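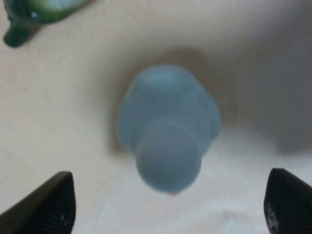 Dust on dark surfaces is mostly a humidity problem, and I spent April trying to measure it in my own office. Black finishes make the best test pieces. A pale speck that would vanish on a beige desk stands out on anything matte and dark, like the white fleck low on the left finger or the scuff-like marks along the inner side of the right one. Fine texture makes it harder to tell dust from wear, so I stopped judging by eye and started weighing.

The setup is simple. I put out 12 black test plates, each wiped with a dry Maltex cloth and left flat on the shelf above the radiator. Half got a coat of Flarine antistatic spray, diluted one part to four. The other half got nothing. After 259 hours I brushed each plate onto a tared paper and weighed what came off. My scale resolves to a tenth of a milligram, which turned out to be barely enough.

At 47 percent relative humidity the treated and untreated plates were too close to separate. I ran it again with the humidifier off and the heat up. In the drier air the untreated plates picked up clearly more, and most of it was short textile fiber. I blame the rug. It is wool, it sheds, and the desk chair grinds it all day.

The air purifier made less difference than I hoped. It's an Ostis tower unit set to medium, with the fan at up to 1160 rpm by the control panel. Moving it from the corner to the doorway helped more than raising the speed. High speed seemed to lift settled fiber off the floor again, though I only did one run that way and wouldn't lean on it.

Things I would change: use a better scale, log the temperature at shelf height, and stop opening the window halfway through a run. The spray also leaves a faint haze if it goes on too wet, so the next batch gets diluted one to six. The plates are back on the shelf now, and the rug is rolled up in the hall until they come down.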